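Search this blog… Go

Budgeting for a humanoid, or where the money went

Mon 19 February, posted by the author

The spreadsheet began in December with one line on it. The line said "robot". I was quite pleased with that spreadsheet.

It now has a second tab. The Dogar quote covered the machine, the crate and a charger, and left everything else to my imagination, which had not been costed. Delivery from Gadari came to £737, for a lorry that couldn't get up our road. Then £551 for cables and connectors from Disten – I had put down nothing at all for cables, on the grounds that a robot surely comes with some.

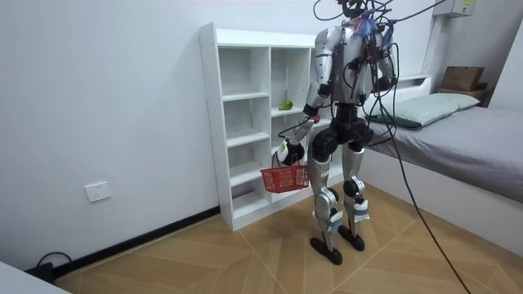
Furniture I did budget for, and I still got it wrong. If you want a machine to practise fetching and tidying, you need things for it to fetch from and tidy into, and they cost what they cost everybody else. I'd allowed £700 for the room and spent it before I remembered bedding.

Doreo want a yearly fee for support as well, quoted over 5 years, with a discount if you pay up front. I've asked them to quote for one. They have asked me why.

If you're planning something similar, get the delivery price in writing and measure your road. Put in a line for cables, then double it. I'm told the spare hand is also extra, so that's next month's post.

4 comments | 11 shares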